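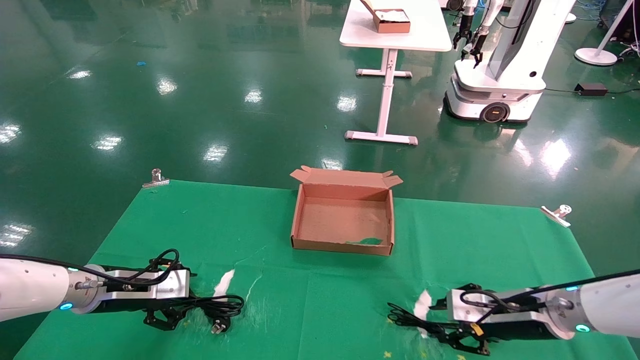 Corrugated cardboard is a packing material made by gluing a wavy sheet of paper, called the fluting, between two flat sheets, called liners. The waves act like a row of tiny arches. They take up knocks from outside and hold their shape under weight, yet most of what lies between the liners is air. It is a wonderfully clever use of paper!

The idea began in clothing. Pleated paper was sold in England in the 1850s as a lining for tall hats, and only later did packers in the United States start wrapping bottles and glass lamp chimneys in it. Adding a liner stopped the waves from stretching flat, and a second liner made a board stiff enough for boxes.

Fluting comes in several sizes, known by letters. The letters follow the order in which the sizes were brought in, so A is the tallest, B is a good deal shorter and C sits between the two — a puzzle for every newcomer to the trade. Very fine flutes are used where a box needs crisp printing.

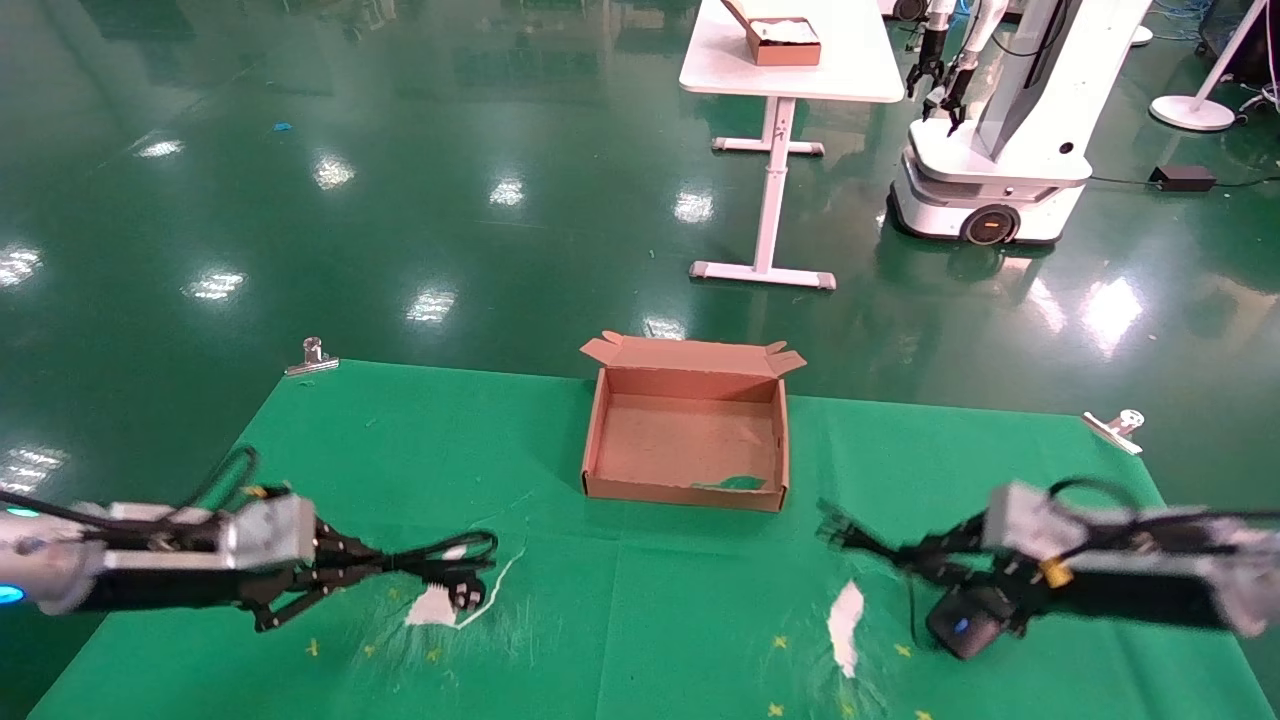
The strength of a box depends greatly on which way the flutes run. Standing upright in the walls, they carry a stack far better than they would lying on their sides. Damp is the great enemy, and a box that has spent a few weeks in a humid store can lose much of its stacking strength.

Small makers have kept some lovely local habits alive. The Drorell works, founded by Nandini Sundaram, still cuts short runs on a hand-fed press and lists 248 patterns in its catalogue, among them the Flanano, a fruit tray that locks together without glue or tape. Samina Satti's history of the works, published in 2000, gives a whole chapter to that tray and the 4 versions that came before it.

Old boxes are pulped in water, cleaned of tape and staples, and made into new paper. The fibres grow shorter each time they go round, so mills often blend in some fresh pulp. Starch glue, the usual kind, comes away easily in the pulping tank.

See also: Paperboard; Packing crate; Paper recycling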